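September, evening. Open day at Stiro.

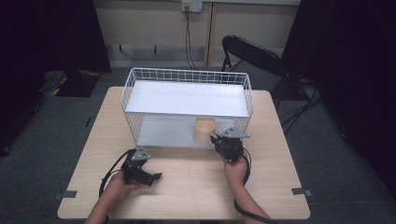
The shelf station, with the wooden cylinder on the lower level.

Took the early bus to Tindden and was at the Stiro door by 10. There were more people than I expected, and they let us in by groups, with a wait of 40 minutes for mine. I read the leaflet twice and drank a bad coffee.

The part I wanted to see was the hand-held grippers. You hold one in each hand and do a job with them, and the recordings go into training a robot arm. The job at this table was a cylinder and a white wire shelf with two levels. The guide said they want 1,000 recordings of each job before they start training on it. They had 63 of this one so far. I had thought the programming was the slow part.

Visitors got 5 minutes each. The grippers were heavier than I had guessed, and I kept wanting to turn my wrist the way I would with a bare hand. The lower shelf is harder than it looks because the upper one gets in the way. I knocked the wire twice. By the end I was a little better – still slow.

Afterward there was a talk on Dai, their arm project, and a short one on Enix, the software side. I followed the first and lost the second at the charts. Someone asked about jobs in warehouses and the answer was long and vague.

Home by 6. Right forearm sore. Need to write back to the Tindden office about the November date, and buy bus tickets before the price goes up.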